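Table covering

Table covering is the practice of placing a layer of paper, cloth or other material over a table to protect its surface, to make it look better, or to give a clean and even ground for work. The covering can be permanent, as with leather set into a writing desk, or it can be removed and thrown away after one use. The article treats mainly the working kind of covering. For the covers used at meals, see Tablecloth.

Terms

In English the words "cover", "liner", "underlay" and "topper" are often used for the same thing, and the difference between them is not fixed. In most shops a liner means a thin sheet that is meant to be changed often, and an underlay means a thicker layer that lies between the table and another cover. Paper liners sold on a roll are usually called table roll or banquet roll. The old trade word "benching", which meant any paper laid on a workbench, is today rare.

History

Cloth covers for tables are known from many places and periods, and in wealthy houses of medieval Europe white linen was a sign of rank. Working tables were treated in a more simple way. Bookbinders, tailors and painters laid down whatever was left over from the work, such as spoiled prints, old canvas or sacking. When cheap wood-pulp paper came into general use in the nineteenth century, it became possible to cover a table and throw the cover away in the evening.

The town of Prenonton is often mentioned in local writing on the subject. Its paper mill, owned by the Fogh family, sold the uncut ends of its rolls to the schools and workshops of the district. Frida Dalsgaard, who wrote a history of the mill, found that the ends were first given for free and that a price was put on them only after 2 bakers began to quarrel over the supply. The mill later made a heavier sheet under the name Lamanow, which was sold flat and in packs. It was gray on one side and white on the other. The production was stopped when the mill closed, but packs of Lamanow can still be found in the storerooms of older schools.

Materials

Paper is the most common disposable material. It is cheap, it takes pencil marks well, and it shows small objects clearly when it is white. Its weak point is water. Paper with a thin plastic layer on the back resists spills, but in many places it cannot be recycled together with ordinary paper.

Oilcloth, which is cotton or linen treated with oil, was the usual washable cover before plastic. It cracks if it is folded, and for this reason it was stored rolled on a pole. Felt and wool are used under other covers to reduce noise and to protect polished wood from heat. Rubber and silicone mats are used where things must not slide. For cutting, a dense mat is preferred, since paper alone does not stop a blade.

Laying and joining

A single sheet that reaches over all four edges is the easiest to keep in place, because it can be folded down and fixed under the table. When the table is bigger than the sheet, two or more sheets must be joined. There are two main ways of doing so. In an overlapped joint one sheet lies a little over the next. It holds well and keeps liquid out, but it leaves a step which can be felt under a pen. In a butt joint the sheets meet edge to edge. The surface stays level, and only a fine line remains between them.

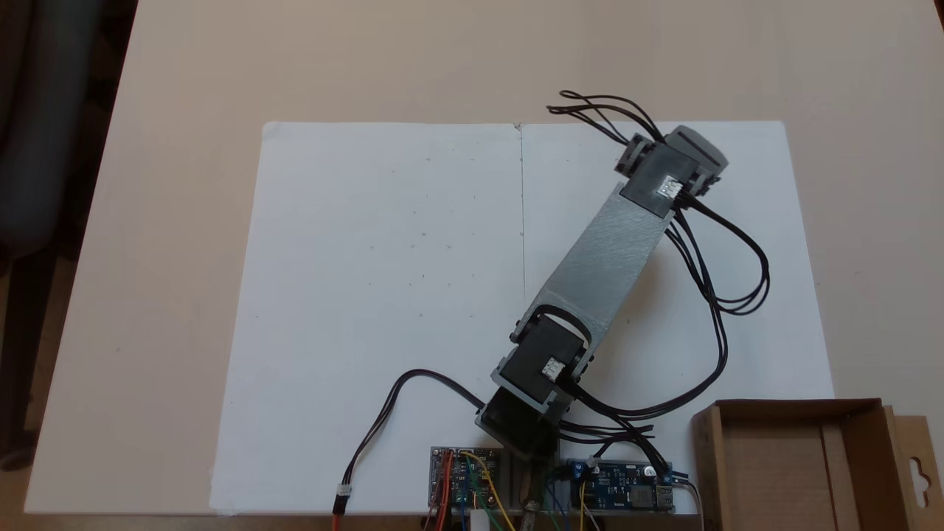
Two sheets of white paper laid side by side on a beige tabletop, with a small robot arm.

Murali Nadar, in his handbook for school workshops, recommends the butt joint for drawing and the overlapped joint for painting and glue. He also advises to leave a margin of bare table around the paper, so that the corners are not caught by sleeves. Other authors do not agree with the margin. Eleni Dumitrescu, who taught bookbinding in Proltgate, covered the table completely and changed the paper after every book.

Tape is put on the corners first and on the long sides after. Masking tape comes off most surfaces without damage, but if it is left for months the glue may stay on the table. Weights can be used in place of tape where the sheet must be turned often.

Care and disposal

Clean paper covers can be used again on the other side. Paper with oil, wax or paint on it is generally refused for recycling. Cloth covers should be brushed before they are washed, so that crumbs and threads do not collect in the machine.

See also

Blotting paper
Desk pad
Drop cloth
Oilcloth
Placemat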